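Bon, point rapide sur le bras double, il est tard et je bosse demain.

Le câble de la pince gauche est refait. L'ancien tirait sur le connecteur dès que le coude se pliait – trois faux contacts en une soirée, j'ai craqué. Du coup j'ai laissé une grande boucle à l'extérieur du bras. Moche mais ça tient. Pareil à droite.

Côté supports : imprimés chez Hằng Dương, 28 grammes pièce, 5 essais avant d'avoir les trous en face des vis. Cinq ! La faute à mon fichier, pas à son imprimante (elle insiste pour que je l'écrive). 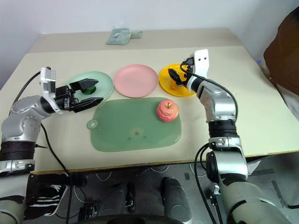
Ensuite le calibrage. J'ai tout repris à zéro avec Plindix, qui plante toujours si on lance les deux bras en même temps. Donc un bras, puis l'autre. 298 poses enregistrées au total, et il en faudra encore, surtout près des bords d'assiette où la pince droite arrive trop bas. Decalage de 5 mm, toujours dans le même sens. Je soupçonne le zéro du poignet. Ou la table, qui n'est pas très plane.

Les doigts noirs, j'hésite à les changer. Sur du petit ça va, sur une pomme ça glisse une fois sur deux. Quelqu'un a essayé les patins silicone de chez Wova ? Le modele court, pas l'autre.

Reste à faire :

- refixer le boitier au sol, il se balade
- relire les logs de janvier
- rendre la clé dynamométrique à Hằng – pardon, promis

Le code part sur le dépôt quand j'aurai viré les mots de passe qui traînent dedans. Je réponds aux commentaires ce week-end.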